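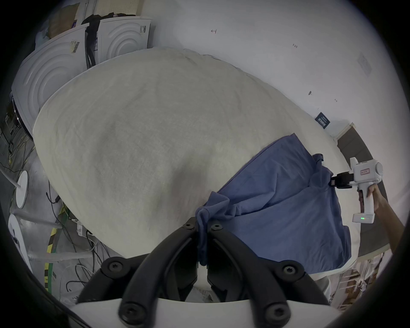 Gallery: hand-held demonstrations, cloth handling

Utura, Plodville workshop. Page updated 2023-12-29.

The Nelasier cloth set was recorded with hand-held grippers. The operator carries the same two-fingered jaw that is fitted to the arm, does the task by hand, and the tool logs jaw width, pose and wrist video. No arm is powered during recording. The finger linkages are identical on both sides, so jaw widths transfer without rescaling. Poses do not, and are converted afterwards from the tool frame to the flange frame.

The set has 414 recorded takes, of which 359 were kept. Takes were dropped for lost tracking, for a jaw that closed on the cover as well as the garment, and for operators who steadied the cloth with a free finger. The last group was the largest. People do it without thinking, and a take of that kind is useless for a robot with no spare finger.

Gallery 1. Two-tool hold
Gathered blue cloth between the fingers of the near gripper, with a second gripper, white and pistol-handled, closed on the upper right edge. Three small green lights show on the battery base of the second tool.

Two-tool takes are the slower kind. One tool is the anchor and the other travels. The anchor is expected to stay within 7 mm of its starting point while the other jaw is in motion, and takes outside that limit are trimmed or rejected. Both logs are joined on a shared clock signal at the start of each take. If either clock drops out, the pair is discarded and the take repeated from the reset position.

Resets are done by hand. The garment is picked up, dropped and spread once, without any attempt to reproduce the previous layout. Early takes, made in May, used a printed template to place the cloth, and the resulting policy worked only on cloth placed with the template. Those takes are not in the 414.

The fold labels follow the Villaseñor sheet: approach, pinch, lift, carry, release. A regrasp is labelled as a new pinch. Labels are added from the video after the session and checked against the jaw width trace, where the pinch appears as a flat section slightly above zero. Thin cotton gives a very short step and is easily missed by the automatic marker, so the pinch label on thin items is always set by eye.

Gallery 2. Corner grasp

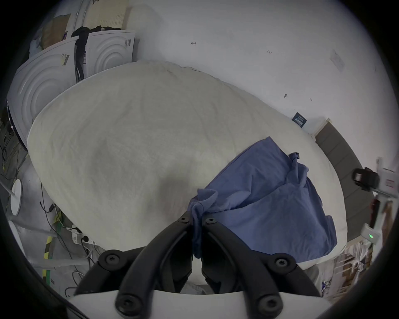
Twisted corner of the blue cloth held between the fingertips, white duvet underneath.

Soft covers are harder than hard ones for corner work. The fingertips have to press in slightly to get under the cloth, and the cover gives way by an amount the tool does not measure. Operators were told to close slowly and stop at first grip. The closing speed is kept in the log, unsmoothed.

A twisted corner counts as a valid pinch provided that the garment alone is held. It does not count as a valid start for a flat fold, and the labeller marks it for regrasp.

Notes on the files

Each take is one folder, with wrist video, pose log, jaw log and a label file. Two-tool takes contain 2 of each log, marked near and far. Colour is not corrected. The wide lens is calibrated per tool, and the calibration file must be matched to the serial number in the header. Using the wrong one produces an error that is small at the centre and large near the rim.

Remote-control takes made with the arm itself are on a separate page and use a different jaw log format.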